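Notes for anyone buying for the robot bench at Fluldale, or setting up one like it. Updated August 14, 2021. Prices are what we were quoted and will have moved by the time you read them.

## Start with the jobs

Write down what the arm has to pick up before you look at a single catalogue. Put the heaviest thing at the top and the most awkward thing under it. Those two lines will decide more of your spending than anything in a brochure.

Then write down how often. A job done once a month can be slow and fiddly. A job done all day needs spares, a proper stand and somebody who knows how to change a finger cover without looking it up.

Leave the arm itself until you have both lists. Our first draft had the arm on line one and no tasks at all, and we spent most of May undoing it.

## What the money goes on

The figure people remember is the price of the arm or the hand. For the second bench, the hand was quoted at £1,248 by Ozoliņš, and the whole order came to £2,748 before delivery. The difference was made up of:

- mounting plate and brackets
- power supply, emergency stop and a fused lead
- cables in the right lengths, plus one spare of each
- small camera, lens and the lead for it
- finger covers
- a day of somebody's time to fit it all

The last line is often missed. If the person fitting it is on your own payroll it still costs you that day, so put it in.

We already had the bench and the computer. If you don't, price those first, and price the chair while you're at it.

## Hands and fingers

Fingers are consumables. Treat them like sandpaper or drill bits and give them their own line in the yearly budget. Covers wear at the tip first and then along the fold, and a worn cover will change how well a hand holds something smooth well before it looks bad enough to throw away.

Ask the seller these before you order:

- Can covers be bought separately, or only with the finger?
- Are the brackets printed, moulded or machined, and can you have the drawing?
- Are the screws a standard size?
- How long is the lead time on a single gear?

Zollar answered all four of ours in one email. Mulix sent the drawing for the bracket but wouldn't split a pack of covers, so we had to buy more than we wanted. They do keep, if they're flat and out of the sun.

Test a hand on your own objects if the seller will let you. Take something round and smooth, something thin, and something that squashes. Demonstration pieces are chosen by people who want to sell you a hand.

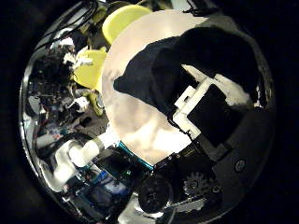 Order the spare gear and the spare connector on the same day as the hand. Both are cheap then. Bought on their own later, each one carries its own postage and its own wait, and the bench stands idle in the meantime. We lost the better part of a fortnight to a connector that cost less than a sandwich.

Printed brackets are fine for trying things out. Budget for a set in something tougher once the shape has settled, and keep the printed ones as patterns.

## Boards and cables

Bare circuit boards get bought for a trial and stay on the bench for years. If a board is going to be near moving parts, buy the case when you buy the board. A case that fits properly is hard to find once the board has gone out of production.

For cables, measure the run with string. Put the arm at its furthest reach, tape one end of the string at the base and follow the route the cable will take, with a loop at every joint. Add a hand's width. Then buy that length, or the next one up. Cables that are too long get coiled and caught, and cables that are too short pull on the connector every time the wrist turns.

Buy labels at the same time. Tape flags are good enough. Mark both ends and write what the cable does on the flag, with the date if it's a replacement.

Don't mix second-hand power supplies in with new ones. Test them, mark them, and keep the ones that pass on their own shelf.

## Storage, before delivery day

Storage is part of the equipment budget, and it should be up before the boxes arrive. Metal shelving does well with heavy kit and you can tie things to the bars. Put the small, bright pieces where they can be got at quickly and give the boxes the lower part. That's how the rack here is laid out, with the yellow pieces mostly down the left side and two white boxes across the lower part. What it could do with is somewhere for the cables, which have gathered in a tangle below the right-hand box. A row of hooks on the end of a rack costs next to nothing and should go on the same order as the shelves.

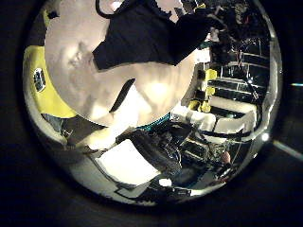 Measure the floor as well as the shelves. A new arm needs room to swing, room for a person to stand outside the swing, and a place for the packaging until the return period is over. Ours was 90 days on the hand and shorter on everything else, so the hand's box had to stay. Large boxes want to be low down and easy to slide out, as with the bigger of the two white ones at the right of the rack, and anything heaped on the floor in front of a rack has to be moved each time you want one. Allow for that when you draw the plan, and draw it to scale.

If you share the room, agree who has which shelf before anything is ordered. Write it on the shelf.

## New, used or borrowed

Buy new:

- anything that stops the arm in an emergency
- power leads
- finger covers

Used is fine for:

- racks, tables and chairs
- monitors
- tripods, clamps and stands
- tool trolleys

Used arms are harder to judge. Ask for the running hours and for a film of the arm moving each joint through its full range, slowly, with the sound on. Ask what it was used for. An arm that has spent its life lifting near its limit is a different purchase from one that has moved foam blocks. Find out if the controller software will still run on a computer you can buy today, and get the answer in writing.

Try to borrow before you buy a second of anything. A week with a borrowed camera told us that ours was good enough and the light was wrong. A pair of lamps fixed it - the camera money went back into the pot.

## Tables and the rest of the room

People spend carefully on the robot and then put it on whatever table is going spare. Check that the top doesn't rock and that the edge will take a clamp. A pale top with a soft sheen looks clean but can throw a lot of light back into a camera, so try a mat on it before you pay for a new lens.

Stacking chairs save floor space when the bench is running with one person. Hooks for coats are worth having too. A work table will collect clothes if there's nowhere else to put them, and then the arm can't be started until they've been shifted.

Carpet is fine under desks but a nuisance under a bench where small screws are handled. A cheap offcut of smooth flooring solves it. Get one big enough to cover the area where parts are likely to roll.

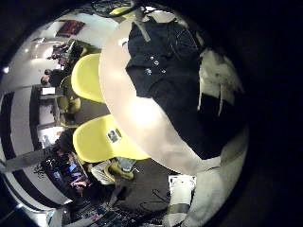

Helju Rebane wrote in after the last version of this page to say that the furniture should come out of a separate pot altogether. Her point was that tables and chairs outlast several robots, and that if they sit in the same budget they will always be the first thing struck off when the total is too high. She also said to fix the table to the floor where the landlord allows it.

I've come round to that. On the planning sheet there are now two totals, one for the room and one for the robot, and neither may borrow from the other without a note saying why.

## A planning sheet that works

One page is enough. Ours has these columns:

- item
- job it's needed for
- price with tax
- delivery
- spare needed, yes or no
- date wanted
- where it will live

Anything with a blank in the second or last column doesn't get ordered that round. Sharon Nyamweya added the "where it will live" column and it has saved us from at least one very large trolley.

Keep a small sum back for the first month of use. You'll want longer screws, a different clamp, another tray. If you've spent every penny by delivery day, those will be bought out of somebody's pocket and never written down, and next year's figures will be wrong too.

## Odds and ends

- Photograph the contents of every box as you unpack it. Missing parts are easier to claim for.
- Keep the little bag of screws that comes with a bracket taped inside the lid of the box.
- Check the plug. Two of our supplies came with the wrong one.
- Write the supplier's part number on the drawer as well as the name.
- Throw out odd cables once a year. Anything unlabelled that nobody claims within a week can go for recycling.
- Ask Ozoliņš for the combined postage rate if you're ordering from them. It isn't on the form.

The blank planning sheet is in the shared folder, under purchasing. Use a fresh copy each time and leave the master alone.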